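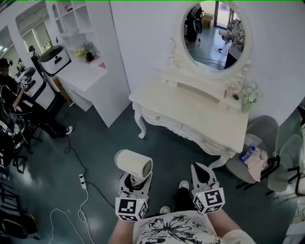 Search this community Search

Where do you keep a hair dryer when the vanity has drawers too shallow for it?

Posted by Georges Karaki in Bedrooms & Baths

We have one of those white vanity tables with the curly legs and the big round mirror. It's a Flerville, bought secondhand in September by the member of this household who does not have to find places for things. It has a nice row of drawers. They are exactly deep enough for a comb, provided the comb lies flat and keeps its opinions to itself.

The hair dryer is a compact white one and it still won't go in. I have tried it nose first, handle first and diagonally. The drawer closes to within 2 inches and then sits there sulking until somebody catches a hip on it.

So the dryer lives on the tabletop, next to the vase of fake flowers, and the cord lives everywhere. The nearest outlet is across the room, so there's a power strip on the floor too, and I step over it every morning at an hour when I should not be trusted to step over anything.

What I'd like is somewhere to put the dryer that
- doesn't involve drilling into the vanity (I have been warned)
- doesn't cost more than the dryer did, which was 40 dollars
- can be used by a person who is late

Wrapping the cord tightly around the handle is what I do now. My sister says that's how you kill them. Is that true or is it just something sisters say?

Ragnvald Lindholm
Your sister is right, sorry. Where the cord goes into the handle is the weak spot, and winding it tight bends it hard in the same place every day. I went through a couple of dryers that way before I took the hint. The last one quit on one side of my head. I went to work like that.

What you want is loose loops. Leave a little slack where the cord leaves the handle, make the loops bigger than feels tidy, and stop when you run out of cord. If it looks like a man did it in the dark, you've got it right.

Then get the thing standing up. A dryer on its side takes up half a table and rolls toward the edge when you open a drawer. Standing on its handle it takes up no more room than a coffee mug, but it needs a hole or a cup to stand in, because it's top-heavy.

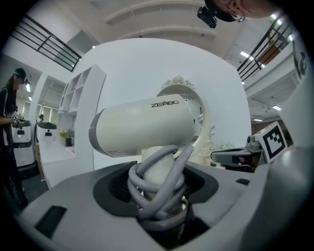

The loops can go down around the handle and help keep it from wobbling, so the cord is finally earning its keep. For the cup, I'd skip anything sold as a "styling station." I bought a Jomeo one and it held the dryer fine as long as you never put the dryer in it with any enthusiasm. A heavy ceramic utensil crock from the kitchen aisle does the same job. Mine was 11 dollars and has a rooster on it. Measure the handle with the cord wrapped, then go up a size.

Two more things. Let it cool before you put it away, nose clear of the flowers, fake ones especially. And unplug it first. I know you know. I'm telling the person who is late.

As for the power strip, push it against the wall and run the vanity end behind the table legs. Hair dryers pull a lot, so check what the strip is rated for, and if the strip or the plug ever gets warm, stop using it for that. A dryer really ought to go straight into the wall. Moving the vanity closer to the outlet costs nothing except the conversation.

filis_and_sons
just get a hook

Darwish
No drilling, he said, so the hook would have to be the over-the-edge kind, and those scratch white paint. Ask me how I know. Put felt under it.

I use a fabric basket on the floor beside the chair, 16 inches across, and everything goes in: dryer, brushes, the round brush that eats hair, two remotes. It isn't pretty but it takes one second. You do have to be firm about the chair itself, though. Ours was supposed to be for sitting on and it has been holding laundry for most of a year.

Georges Karaki
Went with the crock. No rooster, they were out of roosters. Looser loops are in effect and my sister has been informed. The vanity is staying where it is, the conversation was had.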